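3.2 Containers and work surfaces

Packing tasks at the Gendinthorpe site used small open containers on bench-height tables. Two surface types were included: a glossy pale blue-gray top and a wooden top with visible grain. Clear and gray translucent plastic bins were chosen so that contents could be checked through the walls, although reflections from a glossy top make the lower edge of a clear bin hard to locate.
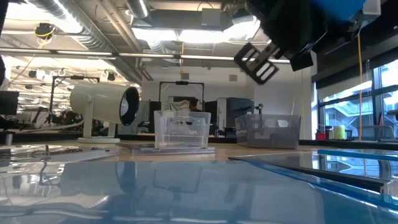 Bin position was not fixed between trials. The Ekura protocol requires only that each bin stand fully on the table and that its rim remain unobstructed at the start. Of 1528 logged placements, 33 were excluded for incomplete records.

Small goods were stored along the back edge of the table, leaving the center free for sorting.

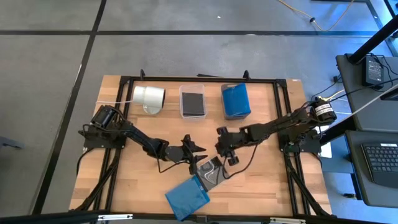 Figure 2. Wooden work surface with tape roll, clear container and blue box along the back edge.

Pouches were treated as a separate item class. A filled bin was scored as closed-height compliant only if no part of a pouch stood above the rim. Wrinkled film produces bright reflections that shift with tilt, so printed marks were not used to establish orientation.

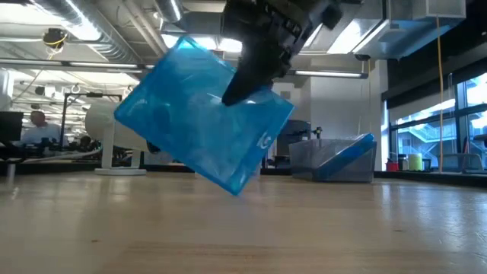
3.3 Scoring

Each placement was scored once under the Trerkley scale. Disputed scores were reviewed after 2 further readings of the record.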